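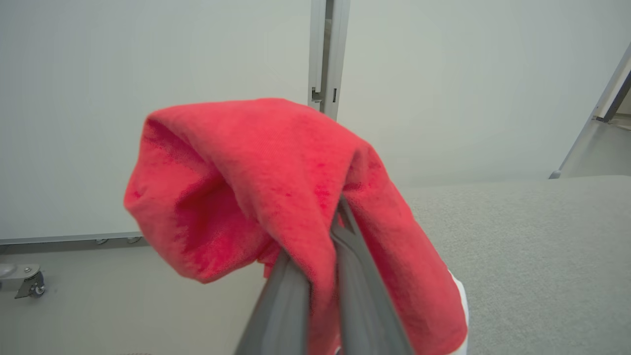
Meet the Robot That Picks Up the Laundry

Have you ever helped fold towels at home? Now imagine a mountain of them! I work at Nenotwood, a big laundry where bags and bags of cloth come in every day, and this year we got a robot arm to help. We call it Grimel.

Grimel has two gray fingers, and they pinch a cloth a bit like your thumb and pointer finger do. Red cloth, white cloth, it's all the same to Grimel (I do like the red ones best, they're so cheerful).

Why is picking up cloth so tricky?

Think about a toy block. It stays the same shape all day long. A cloth flops! It bunches up, it droops over your hand, and one corner hides under another. You can find that corner by feel without even thinking. A robot has to look with a little camera near its fingers and work out where to pinch. Sometimes it grabs two cloths at once, and then it has to put them down and try again.

So what do the people do now?

Lots! There are 26 of us on my shift. I used to stand at the sorting table and lift cloths out of the pile, up to 500 before lunch, and oh boy, did my shoulders ache. Now Grimel does a share of the lifting and I look after Grimel. I check the fingers for fluff, I help when a cloth gets stuck, and I look for stains and holes, which I'm still much better at spotting.

Not everybody was happy at first. Some of my friends worried there wouldn't be enough work for them, and that's a fair thing to worry about. Two of them moved over to the mending room and learned to sew on the big machines. I had to go back to class myself, in June, to learn which button stops the arm. (It's the big one. I practiced a lot!)

Try it yourself

Drop a towel on the floor in a heap. Now pick it up using only one finger and your thumb, and try to find a corner with one hand!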